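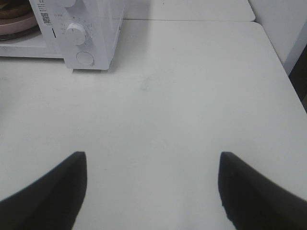 Half past twelve in Milbridge and there's a queue for the kettle. Six months ago there wasn't a queue for anything – everyone went out, bought a sandwich, ate it walking. Now it's leftovers. Tubs, foil, last night's rice.

Lunch has gone home-made and I wanted to know why. Money, mostly. A bought lunch on the high street is pushing six quid with a drink. Do that all week and it's a gas bill. But it's not only money. People got used to their own cooking last year and found they quite liked it. Or they liked knowing what was in it.

The Ladis building has 60 desks and one kitchen on the second floor. Small. Two shelves of fridge between the lot of them. There's a rota for wiping down, mostly ignored, and a sign about fish, mostly obeyed. Anyone with curry goes late, by custom.

Over at Povotum, the packaging firm by the canal, they've gone further. A shared pot. Everybody puts in a bit, someone makes soup or dal or a big pasta thing, 15 portions a go, and it's gone by one. The waiting list is longer than the lunch. I had the lentil one. Needed salt. Had seconds.

What works, going by a fortnight of being nosy round other people's desks: stews, bean chilli, anything with rice, roast veg squashed into couscous. What doesn't: chips, anything breaded, salad dressed at seven in the morning. Pasta bake is better on day two, and I'll argue that with anyone. Rice wants cooling quickly and getting in the fridge, then heating till it's properly steaming. Splash of water on top first.

Not everyone's pleased. Lysenko, the bakery on the corner, used to do a roaring trade in filled rolls and has cut back to mornings. They've started selling soup by the litre to take home, which people then bring into work the next day. So the money comes round again, just slower. The cheese scones still go by ten, you have to be quick.

One thing I didnt expect was the talking. You stand there for four minutes waitng your turn and somebody asks what's in the tub. I've come away with two recipes and a jar of somebody's mum's lime pickle. Very hot. Half left.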